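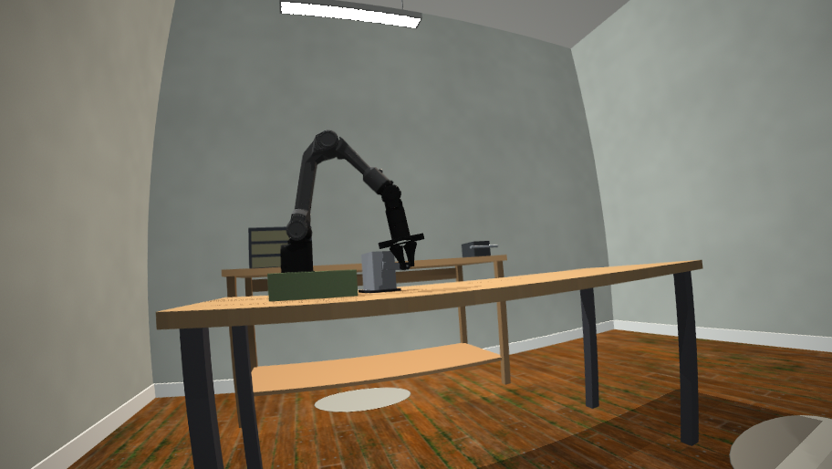

Vol. 23, p. 549

4.2 Words for slope

The Presgate word lists contain 518 answers to questions on slope and lean. Nasr and Tsegaye sorted these by the part of speech used, and their sorting is kept here.

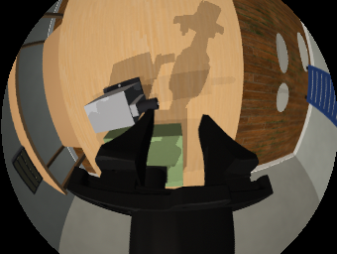
Adjectives make up the largest group in both age bands. Older speakers prefer "leaning" for tall things and "sloping" for ground and roofs. The choice is less settled for low, squarish shapes: a tilted box, such as the light grey one in Figure 2, may be called "tipped", "slanted" or "on the skew". Only the last of these is marked as local by Onyshchenko.

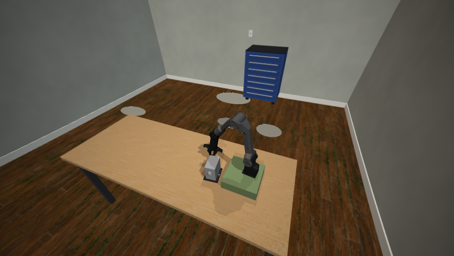
Verbs follow the same pattern, although the numbers are small. "Tip" occurs in eight answers, all from the April interviews, and is always followed by "up" or "over". No answer uses "slant" as a verb.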